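Call for Participants: Teaching Robots with Handheld Grippers
Skarden Manipulation Study, Baek Lab

We are looking for people with ordinary hands and a bit of patience to spend a few hours with us this fall picking things up and putting them down again. No background in robotics is needed, and in fact we would be very glad to hear from people who have never been near a robot and aren't sure they would like one.

A little about what we're doing. For a long time, the usual way to teach a robot arm a task was to drive the arm through it by remote control, over and over, until there were enough recordings to learn from. It works, but it is slow and tiring, and the person driving tends to move in a stiff, careful way that doesn't look much like how people handle things at home. In the Skarden study we skip the arm while we are recording. You hold the grippers yourself and do the task at a table, at your own pace, and the recordings are used afterward to train a control program we call Butus, which then runs on an arm in the same lab.

Our pilot round finished this summer with 108 sessions recorded by people from our own hallway. We came away encouraged. Programs trained on the handheld recordings did as well on our cup and container tasks as programs trained on remote-control recordings, and the handheld recordings took much less time to collect. We also came away with a problem, and it's the reason for this call. Everyone in the pilot already knew how the grippers worked and what the robot would find difficult, and we suspect we all made things a little too easy for it. We would like to know what happens when the hands belong to people who have other things on their minds.
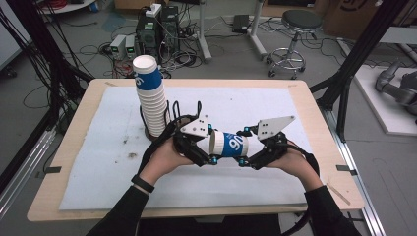 Most of the tasks are small and rather homely. You may be asked to take a paper cup and set it back on a stack, to pass something from one gripper to the other, or to turn an object over and leave it where you found it. There is no right way to do any of them, and we would much prefer that you do what comes naturally, even if you fumble — fumbles and second tries are some of the most useful recordings we have. The grippers feel odd at first, a bit like eating with somebody else's chopsticks, and then most people settle into them within the first session.

What taking part involves

You would come to our lab in the Brilis Building for 5 sessions, spread over several weeks and arranged around your schedule. Each session begins with a short warm-up with the grippers, followed by blocks of recording with breaks between them. You can ask for an extra break whenever you like, and there is tea, coffee and a comfortable chair that isn't a lab stool. At the end of your last session you are welcome to stay and watch the arm try one of the tasks you recorded, which has been the favorite part for most visitors so far (and can be very funny).

We hope to bring the full collection up to almost 1000 recorded sessions, and everyone who completes all of theirs will receive $200, paid after the final visit. If you need to stop early you may do so without giving a reason, and you'll be paid for the sessions you finished.

Who can take part

You should be 18 or older and able to use both hands comfortably for light, repeated movements. Left-handed people are especially welcome, as we had very few in the pilot. Glasses are fine. Please tell us beforehand about any recent wrist, elbow or shoulder injury so we can talk over whether the tasks would suit you.

We record the movement of the grippers, along with video of the table and your hands. We do not record sound. Your name is kept apart from the recordings, and you can ask to have yours removed at any time before the collection is released to other researchers. We'll go through all of this with you in person, with plenty of time for questions, before you sign anything.

How to apply

Please fill out the short interest form on the Skarden study page by 26th August, or leave a note for us at the front desk of the Brilis Building. Tell us which days usually work for you and whether you're left- or right-handed. We read every form ourselves and will write back either way — it may take us a week or so if many of you write at once, which we rather hope you will.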